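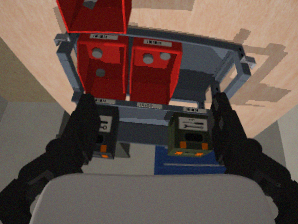
Unit 3. Collecting examples in simulation

In the first two units we supposed that the examples already exist and that we only have to train on them. In this unit we look at where they come from. For the course we use the Iko environment, where a simulated arm works at a storage rack, and every group records its own set. The wrist view is the main input to the policy, so please study it before you start. Both fingers are always competing with the goods for space in the view: with the gripper at the rack, the left finger already hides part of the dark grey bin on the lower level, while the two red bins above stay open to see. A policy which learns from such views must learn also what to do when the target is half covered.

3.1 What counts as one example

One example is one complete attempt, from the start pose to the moment when the operator presses "end". It contains the wrist view, the joint positions, the finger opening and one sentence of instruction. The sentence is written before the attempt and is not changed afterwards. If you were asked to reach the green bin and you reached a red one, the attempt is a failure and you mark it so. Do not rewrite the instruction to fit.

3.2 Variation

Last year the set of the Zurmont group had 801 examples, and it trained worse than a set less than half of this size. The reason was easy to find when we played the recordings: nearly all of them began from the same pose. Change the start pose after each attempt. Change the light also, but not in the same step – otherwise you cannot say later which change did the harm.

The labels on the rail are too small to read from the usual height. Do not write instructions that depend on them. Use colour and place, for example "the green bin, lower right".

3.3 Pauses and corrections

New operators stop often in the middle of the movement to think. The learner copies this. Pauses longer than 3 seconds should be cut with the Bindier tool, see the lab sheet. Small corrections you should keep, they are useful – a set without any correction gives a policy that is lost after its first error.

3.4 To hand in

Each group records 17 attempts for every bin and keeps 11 of them for training. The rest is for testing and must not be opened before Unit 5. Upload to the Pearce folder, failures included.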